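Curnberg Community Kitchen and Hall Association
Minutes of the ordinary meeting, 16 July 2019

Present: Lena Zawadzka (chair), Svatopluk Vávra, Armelle Riviere, Kacper Brzozowska (minutes)
Apologies: Aleksandra Kwiatkowski

1. Minutes of the April meeting
Accepted with one correction: the hire fee for the small room is $23, not $32.

2. Storage
Svatopluk informed the meeting that the neighbours' centre in Kasten has offered shelving at no cost, if we collect it. Armelle asked who will pay the trailer. It was agreed to spend up to $60 for this.

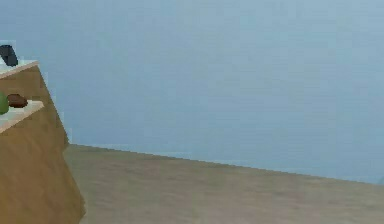 Item 2: wooden unit with light-coloured shelves.

3. Winter lunches
The lunches continue until the end of the season. Lena reminded that all cutlery must be counted back after each lunch, as the last order was more expensive than we expected. Armelle will ask the Irura bakery about bread from the day before. Svatopluk is against paper plates and wished this to be recorded.

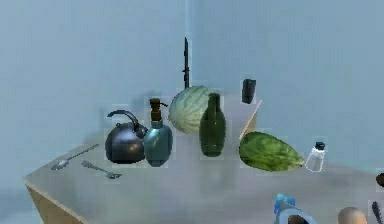
Picture: K. Brzozowska

4. Finances
The balance of the account is $217 after the electricity bill was paid. Two hirers have not yet paid for April. Lena will write to them again, in a friendly manner.

5. Other business
The key of the side door is still missing. Aleksandra had asked by e-mail whether the choir may start at 9 in place of 10; no objection.

The meeting was closed by the chair. The date of the next meeting will be sent by e-mail.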